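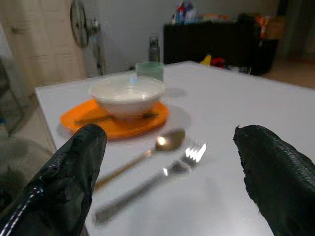 Chapter 7
Learning Two-Arm Table Tasks from Demonstration

The last chapter dealt with a single arm moving a single object from one fixed point to another. This chapter adds a second arm and a table with several objects on it. The method is imitation learning: a person drives the arms through a task many times, the joint positions and camera views are recorded, and a network is trained to produce the next motion from the current views.

We follow one study through the chapter. It was carried out at the Bramwell laboratory and is known by the name of its data set, Odine. The Odine study used place-setting items because they are cheap, easy to replace, and harder to handle than they look. A fork lying on a table is only a few millimeters high. A gripper that comes down too far presses on the table, and one that stops too soon closes on air. Spoons add a second problem. Their bowls are curved and shiny, and a highlight moves across the metal whenever the wrist camera moves.

7.1 What was recorded

The full data set holds 688 demonstrations. Each one has three video streams, one from above the table and one from each wrist, along with the positions of all the joints in both arms and the opening of both grippers. The streams are stored with a shared clock. If the clocks drift apart, the network learns to connect a motion with a view that came before or after it, and the error shows up at the worst moment, when the fingers are about to close.

Of these demonstrations, 83 were set aside before training began and were used only for checking. They were chosen by session. Two demonstrations recorded a minute apart tend to share the same lighting and nearly the same layout, so a random split would put close copies on both sides and make the results look better than they are.

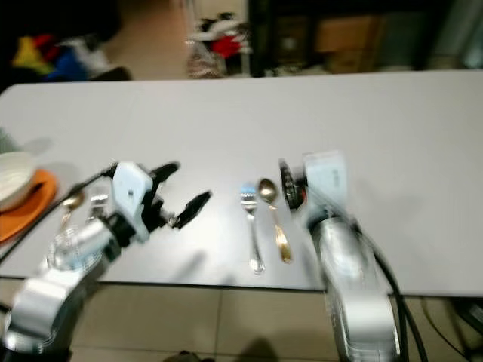 Kamora, in a written comment on an early draft of the study, objected that holding out whole sessions makes the test too hard, and that a small lab with only a few sessions would lose too much of its training data. The objection is a fair one. The usual answer is to rotate the held-out sessions, train once for each rotation, and report the spread of the results along with the average. This takes more computing time but no extra demonstrations.

7.2 Why two arms are harder than one

With two arms the number of joint values doubles, but that is the smaller part of the difficulty. The larger part is that the arms share a workspace. Each must stay clear of the other, and each can block the overhead view of an object the other needs. When an arm passes over a fork, the overhead camera may lose the fork for a second or more. The wrist cameras partly make up for this, though their views change quickly and are often blurred during fast motion.

There is also the matter of choice. If a spoon can be reached by either arm, some demonstrators will use the left and others the right. A network trained to copy the average of the two may send both arms partway and finish with neither. The Odine study dealt with this in two ways. Demonstrators were given a written rule for which arm to use, and the network predicted short runs of motion, 16 steps at a time, instead of single steps. Predicting a run of steps makes it more likely that the arm will commit to one plan and follow it through.

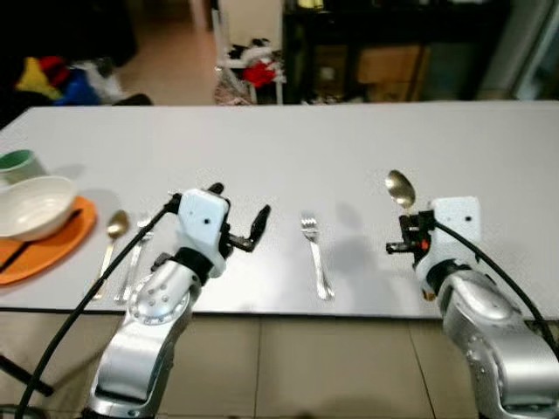 Figure 7.3. The right gripper holding a gold-colored spoon above the table.

7.3 The main result

The trained policy was tested on the task of picking up a named utensil and placing it at a marked position. Each layout was tried 20 times. A trial counted as a success only if the utensil ended inside the mark and no other object had been moved. The second condition matters. In the first round of scoring it was left out, and a policy that pushed forks aside on its way to a spoon received full credit.

Failures were sorted by the stage at which they occurred: reach, grasp, carry, or place. Most fell in the grasp stage, and most of those involved utensils lying close beside each other. A later test with the same method, made on the Karby arm, showed the same pattern, although its fingers were narrower. Section 7.4 looks at the grasp stage in detail and begins with the height of the fingertips at the moment of closing.

Before going on, readers should be able to explain why the data were split by session, and should review the discussion of joint limits in Chapter 6.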